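Laundry sorting

Laundry sorting is the splitting up of clothes and household cloth before washing — by color, by fiber, by how dirty things are. Done at home, in hotels, in hospital laundries. Older than the washing machine; boiled whites were kept apart from dyed wool long before that.

History

Early wash houses sorted by owner first, color second. The town laundry at Skendholm kept 14 numbered bins, one per street, and took in roughly 392 pounds of linen on a busy day in July. Dyes ran badly in those days so darks were washed last, in water already used. The Dolberg works later switched to sorting by fabric weight, wich cut drying time.

Methods

By color: whites, lights, darks, brights. Most common at home. New brights often washed alone the first few times.

By fiber: cotton and linen together, wool and silk apart. Synthetics usually cooler.

By soil: work clothes and kitchen cloths away from the rest. Heavy soil may need a soak.

Care labels override all of the above. Pockets emptied, zippers closed, sleeves pulled right side out.

Unsorted heaps

Mixed piles are the usual starting point. Long sleeves tangle and hide smaller peices.
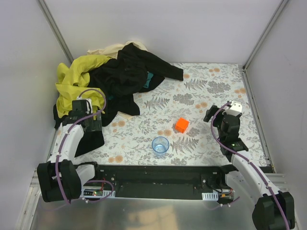
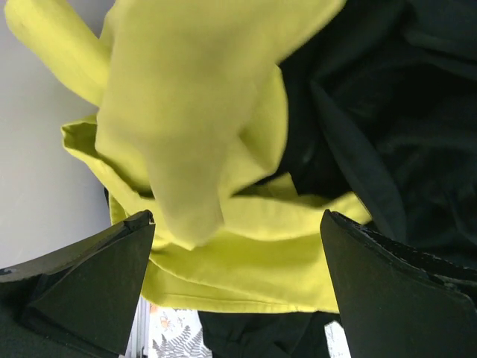
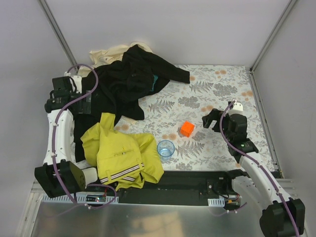 Load size

Drum about 80 percent full for cottons, less for wool. The Oris method, taught in some trade schools, uses 6 small loads in place of a few big ones — slower, more water, less creasing.

Related articles
Clothesline
Dye transfer
Fabric care label
Štefanec wash house
Starch (laundry)
Wringer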